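Lukier Rooms – planning pack and data card

Simulated home interiors, household tasks, and the spreadsheets we use to work out which robot gear to buy before spending any money on it. If you are pricing up a mobile manipulator for home tasks and want something better than a brochure to plan from, you're in the right spot, and we're very glad to have you.

The pack has two halves. The rooms half is the data: rendered views, task definitions and logs from the simulator. The planning half is a set of plain CSV sheets that turn those logs into a shopping list. You can use either one alone, but the fun starts when you run them together.
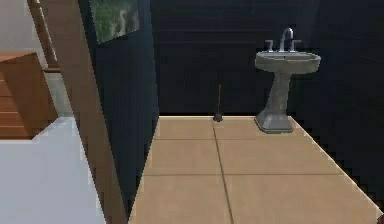
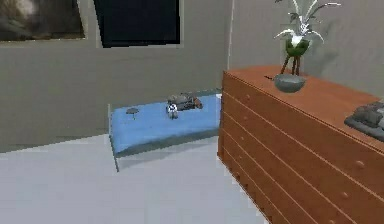
Rendered views from the simulated home: the bathroom with the pedestal sink first, then the long dresser and the blue-topped table.

What's in the folder

rooms/ – scene files for the simulated home, plus rendered views
tasks/ – 60 household task definitions, one text file each
logs/ – simulator logs, grouped by task and then by robot configuration
sheets/ – the planning CSVs (equipment.csv, reach.csv, compute.csv, spares.csv)
tools/ – small Python scripts that read logs and fill in sheets
quotes_template.csv – a blank form for supplier quotes

The scripts need Python and nothing unusual beyond it. The simulator is the heavy part, and if you only want the sheets you can skip installing it altogether. The logs we ship are enough to fill every column except the two marked "local" in compute.csv.

Why plan a purchase in simulation

Our group, Dwivedi, had a grant line for one mobile robot and a whole lot of opinions about which one. The arguments kept circling the same things: how far the arm should reach, how high the lift should go, whether a tilting camera was worth the extra, whether a second gripper was a luxury. Running household tasks in a rendered home gave us something to point at. A long-reach arm on a wide base looks terrific on paper. Then you ask it to pick up a plunger standing against the back wall of a small bathroom, and the base width suddenly matters a great deal.

The same goes for furniture. Working the drawers on a long dresser calls for low reach, and tidying the top calls for high reach with a clear camera view over things like a plant on a stand or a shallow bowl. One arm has to cover both, or you budget for a lift. We found it really satisfying to see an argument that had run for weeks settle into two columns of reach.csv.

Configurations covered

There are four robot configurations in the logs.

Config A: Ondik narrow base, short arm, fixed camera
Config B: Ondik narrow base, short arm, lift column, tilting camera
Config C: Ondik wide base, long arm, fixed camera
Config D: Ondik wide base, long arm, lift column, tilting camera

All four use the Trernach two-finger gripper model. We have geometry for the Trernach soft-finger version too, in rooms/extras, but no logs with it yet. If you run some, please send them our way!

The configurations are simplified models for planning. Joint limits, outer dimensions and camera mounting height are set in one text file per configuration, and you are encouraged to change them to match whatever is on the quote in front of you. Motor behaviour is idealised. Do not use these models to decide whether a real arm can lift a particular load – ask the supplier for that figure in writing and enter it in equipment.csv yourself.

How to use the sheets

1. Pick your tasks. Open tasks/ and choose the ones you care about. Most people start with too many. Fifteen minutes with a highlighter is time well spent.

2. Run tools/fill_reach.py with your task list. It reads the logs and writes, for every task and configuration, whether the gripper could get to the target pose and what was in the way when it couldn't. The "blocked_by" column is the one we read first.

3. Fill in equipment.csv from your quotes. One row per item, and be fussy: base, arm, lift, gripper, camera, mount, charger, emergency stop, cables, freight, import charges, installation. Freight gets its own row for a reason that anyone who has received a crate will understand.

4. Run tools/compare.py. It joins the reach results with the costs and prints a plain table for each configuration, showing the tasks it reaches and the total spend.

5. Take the table to your meeting. Bring a rendered view or two as well. A column of figures persuades the person who made it, and a picture of the actual room persuades everybody else.

Columns in equipment.csv

item – everyday name, as you'd say it out loud
supplier – whoever issued the quote
unit_cost – before tax, in your own currency
tax – a separate figure, never folded in
lead_weeks – what the supplier promised, copied exactly
needed_for – task names, separated by semicolons
wait_ok – yes or no: can this be bought in a second round?
notes – free text, and please use it

The wait_ok column is our favourite. It began as a scribble in a margin and now drives the whole budget. Anything marked yes goes to the second round, and the first round becomes a much calmer conversation. In our own plan the second gripper, the spare charger and the fancier camera mount all moved back, and the lift column stayed in.

Computing budget

The rendered views in the pack were made at low resolution, and you'll notice stair-stepped edges where a floor meets a wall or the base of a piece of furniture. For reach and clearance planning that is completely fine. The geometry comes from the scene files and the pictures are there so people can see where they are. For training a vision model you may want sharper renders, and that changes what you need to buy.

We priced a single workstation for the simulator at $2885, with 16 GB of graphics memory. It runs one configuration at a time at the shipped resolution and leaves some headroom. If you intend to render at higher resolution, or run all the configurations side by side, compute.csv has rows for the larger machines we looked at. The costs there are blank on purpose, as hardware prices drift too much for ours to be any use to you.

Storage is easy to forget. Logs are small and rendered views are not. Put a row in for drives, and another for backup, and tell whoever looks after your network before you start copying.

Lighting and colour in the rooms

The bathroom is dim, with very dark walls behind a beige tiled floor. The area around the dresser has paler walls and a light floor. We kept that difference because a camera purchase should be tested against both kinds of space. If a supplier offers you a demo unit, ask to try it somewhere gloomy as well as in their nice bright showroom. Our lighting settings are in rooms/lights.txt and every value can be changed.

Small dark objects on furniture are hard to make out at the shipped resolution, even for a person. Treat any camera comparison done with these views as a rough first sort, and re-render before you rely on it.

Known limits

– Only one home is included. It has a small bathroom and a furnished area, and your building will have its own awkward corners. Measure your doorways and edit the scene files to suit.
– Clutter is modest. A real dresser at the end of a busy week is another matter.
– Floors are flat. There are no rugs, thresholds or cords in the pack, so base clearance results will be kind to every configuration.
– No people, no pets. Safety equipment must be planned separately and with proper advice. The sheets have rows for it, but the logs can't tell you what you need.
– Soft materials such as cloth are treated as solid shapes for reach checks.
– Service contracts are entered by hand. We tried to automate this and gave up after the third quote used a third way of counting a year.

Spares and running costs

Please don't stop at the purchase price. The spares.csv sheet covers finger pads, batteries, fuses, wheels, camera covers and the odd bolt that rolls under a bench. Each row has a "replace_when" field and we'd suggest filling it in with an event ("pad worn smooth") where you can't defend a number of months. There is also a row for staff time, which is the biggest running cost in every version of our plan and was missing from the first one.

Order of purchase that worked for us

Workstation first, so the simulator work could carry on while everything else was in transit. Then base and arm together on a single order, to keep them on one warranty. Gripper after that, once the flange pattern had been confirmed in writing. We aimed to have quotes in by March and the purchase order signed before the end of our budget year, and we made it with very little to spare. Start earlier than we did.

Contributing

Extra configurations, extra tasks and corrected sheets are all welcome. For a new configuration, send the settings file and the logs for at least a handful of tasks. For a new task, write the goal in one plain sentence that a person could carry out without asking a question, then add the target pose. Leave supplier prices out of anything you send. We merge on Wednesday afternoons, and new logs get run through compare.py before they go in.

Please cite the pack as "Lukier Rooms planning pack, Dwivedi group". If you end up buying something on the strength of it, we'd love to see your filled-in wait_ok column.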